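Small Cabinet, Pine Drawer, Dark Top - Sticking at Full Extension
Forum > Woodwork and Repair > Small Furniture
Started by Trilok Chauhan, December

tchauhan
I have a one-drawer tabletop cabinet, Flirkari make, dark reddish top, pale pine drawer, black bar handle. The drawer runs wood on wood with no slides. For the first two thirds of travel it is fine. Past that it racks to the left and needs a shove to come fully out. Internal width of the carcass is 233 mm at the front. I have not measured the back yet. What would you check first?

grainline31
Measure the back. If the carcass is narrower there than at the front, the drawer should bind going in. Yours binds coming out, so I would look at clearance and not at width. Too much side play and a short drawer will always rack near the end of travel.

Osterby
Wax it. Paraffin on the runners and the bottom edges of the drawer sides. Two minutes of work.

grainline31
Wax hides it for a month. If the side play is 2 mm or more, he needs a strip glued to one side.

Osterby
I have waxed drawers that went years without another touch. He has a small drawer that holds cutlery. It does not need a rebuild.

tchauhan
Back measured: 231 mm. Drawer box is 229 mm across at the front and the same at the back. So 4 mm total play at the mouth and 2 mm at the rear.

grainline31
There it is. 4 mm on a box that size is a lot. Glue a hardwood strip to the left side, full length, 1.5 mm thick, then plane to fit. Leave about 1 mm total at the rear.

mill_end
Disagree on the strip going on the drawer. Put it inside the carcass as a guide, tapered front to back. Then the drawer stays square and you can swap the strip when it wears. I did this on a Sulel chest and it has held up.

grainline31
Tapering a strip that thin by hand is more trouble than it is worth. If the strip goes on the drawer, the taper is not needed.

mill_end
Then you still have the extra play at the mouth, which was the complaint.

Osterby
Where is the handle mounted? If it is off center, or you pull from one end of the bar, that alone will rack it.

tchauhan
It is a bar on two short posts. I pull with one hand, probably from the right. Pulling from the middle with two fingers improves it but does not cure it. For now I have it on the folding table, with the drawer right out so I can get at the sides.
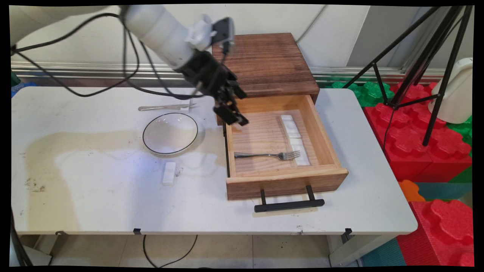
Plan is to wax first, as it costs nothing, and log whether the last third of travel changes. If it does not, I will try the guide strip inside the carcass before I touch the drawer. I would like to keep the pine unaltered.

grainline31
If you wax first, the glue will not hold on anything you have rubbed. Keep the wax on the bottom edges only and leave the side faces bare.

Osterby
Agreed on that point. Bottom edges and runners only.

mill_end
Also try it on a flat surface. Folding tables sag between the legs, and a light carcass will twist to match. Put it on the floor and run the drawer ten times before you glue anything.

tchauhan
Ran it on the kitchen floor. Slightly better, still catches at the same place. Waxed the bottom edges with a Vitside block. Catch is softer but present. Cutting a guide strip next, 29 mm high to suit the side.

grainline31
Dry fit it with double-sided tape first.

Contact the moderators | Copyright Bhardwaj Workshop Forum | Back to top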